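COMMUNIQUÉ DE PRESSE

19/5/23

Tremach révise sa gamme de caisses carton garnies pour l'expédition de petits articles ménagers

Le fabricant d'emballages Tremach annonce la mise à disposition de la caisse Bokier dans une version destinée aux expéditeurs de petits volumes : boutiques en ligne, ateliers, particuliers vendeurs. La référence remplace le modèle antérieur, retiré du catalogue en février. Elle conserve le principe d'une caisse américaine en carton ondulé brun, à rabats supérieurs, associée à un garnissage intérieur en papier froissé.

Caractéristiques de la caisse

La Bokier est fabriquée en simple cannelure. Ses dimensions intérieures sont de 306 mm en longueur et de 300 mm en largeur ; la hauteur utile dépend du rainage choisi au moment de la commande. Deux lignes de rainage sont prévues sur les faces latérales, ce qui permet d'abaisser la caisse sans découpe lorsque le contenu n'atteint pas le bord supérieur.

Le fond se ferme par deux rabats jointifs et une bande adhésive centrale. La charge maximale recommandée est de 12 kg, répartie sur l'ensemble du fond. Au-delà, Tremach oriente ses clients vers la double cannelure, disponible sur devis – les délais sont alors ceux de la fabrication spéciale.

Les caisses sont livrées à plat, par paquets cerclés. Le stockage s'effectue à l'horizontale, dans un local sec et à l'écart d'une source de chaleur directe.

Garnissage et mise en place des articles

Le papier de garnissage, commercialisé sous le nom Voker, est fourni en rouleau. Il se froisse à la main avant la pose. Une première couche couvre le fond ; le papier remonte ensuite contre les parois jusqu'à l'ouverture, où il peut dépasser irrégulièrement. L'excédent est rabattu sur les articles en fin d'opération, avant la fermeture des rabats.

Pour un lot mixte, Tremach préconise de poser les articles les plus lourds en premier et de conserver une épaisseur de papier entre chaque pièce et la paroi. Les articles teintés, susceptibles de dégorger, sont isolés individuellement. Le remplissage se fait sur une table, caisse ouverte, avec un accès dégagé à l'ouverture. Dans la caisse garnie d'une matière brune d'aspect papier, le dessus d'un article vert pâle et celui d'un article rouge orangé restent apparents.

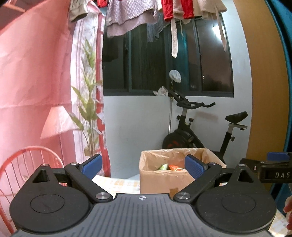
Essais et conformité

La caisse a fait l'objet d'essais de chute et de compression verticale, réalisés à vide puis en charge par le laboratoire Howlader. Les essais de chute ont porté sur les arêtes, les angles et le fond. Le protocole et les relevés complets sont communiqués aux clients professionnels sur demande écrite.

Les résultats ne valent que pour une caisse fermée par bande adhésive sur ses deux ouvertures et garnie selon la notice. L'emploi d'un autre calage – mousse, film à bulles, chips d'amidon – n'a pas été évalué dans cette campagne.

Disponibilité

La Bokier et le papier Voker peuvent être commandés séparément ou en lot auprès du réseau de distribution habituel de Tremach. Une notice de montage et de garnissage est jointe à chaque paquet. L'ancienne référence reste compatible avec le papier Voker ; les stocks détenus par les distributeurs peuvent être écoulés sans limite de date.

Les demandes d'échantillons sont traitées par le service commercial, dans la limite de 2 caisses par demandeur.

Contact presse

Tremach, service communication. Fiche technique et visuels disponibles sur demande.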